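Student Projects > Materials and Textiles > Year 2 Reports

Overview Reports Staff Timetable Contact

Colour loss in dyed cotton after repeated washing 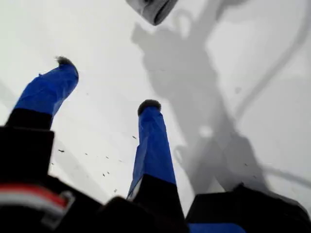 Cotton dyed at home or in small workshops often fades faster than factory-dyed cloth. Most of the advice on how to slow this down deals with the wash: cold water, a mild detergent, a short cycle. Less has been written on the rinse that follows dyeing, before the cloth is ever worn. This project tested whether a longer first rinse changes how much colour is lost later.

Background

Reactive dyes bond to the cotton fibre under alkaline conditions. Some of the dye reacts with water instead and stays in the cloth without being fixed. This loose dye makes the fabric look darker than it will be once it is washed out. It can also mark lighter items in the same load. A test that starts from unrinsed cloth therefore measures two things at once, the removal of loose dye and the fading of fixed dye.

Method

Plain white cotton was bought from Tillow as a single length and cut into 22 pieces of equal size. All pieces were scoured, dried flat and weighed. They were dyed in one bath using a navy reactive dye sold by Clutar, with salt and soda ash added in the amounts printed on the packet.

After dyeing, the pieces were split into two equal groups. Group A was rinsed in cold water for five minutes. Group B had the same cold rinse, then two hot soaks of 20 minutes each with a fresh litre (1000 mL) of water per soak. Both groups were dried indoors away from direct sun.

Each piece then went through eight wash cycles in the Meinecke front loader in the laundry room, with the same powder and setting each time. The two groups were washed separately. Colour was read with the department's hand-held colour meter before the first cycle and after every second one. Each piece was read at the centre and at two corners, and the mean was recorded as a lightness value.

Results

Group A started darker than Group B, as expected. Most of its change came in the first two cycles, and the wash water was visibly blue after the first. From the fourth cycle on, the two groups faded at a similar rate. By the eighth cycle the difference in lightness between them was smaller than the spread within either group.

Two pieces in Group A dried with a fold across the centre and gave uneven readings. They were kept in the data set, but only the corner readings were used.

Discussion

The longer rinse did not make the fixed dye last longer. It moved the loss of loose dye to an earlier stage, where it could be controlled. For anyone making clothes to sell, this still matters — the buyer sees a colour close to the one that will remain, and other laundry is less likely to be stained.

The main limit is the use of a single colour. Turquoise reactive dyes are known to be harder to rinse out than navy, and may need more than two soaks. Water hardness was not measured. The drying room was also warmer in the second week, and no correction was made for this.

Further work

A repeat with three colours and a line-drying group is planned for next term. The raw readings are stored in the Pludeneo shared folder under entry 347.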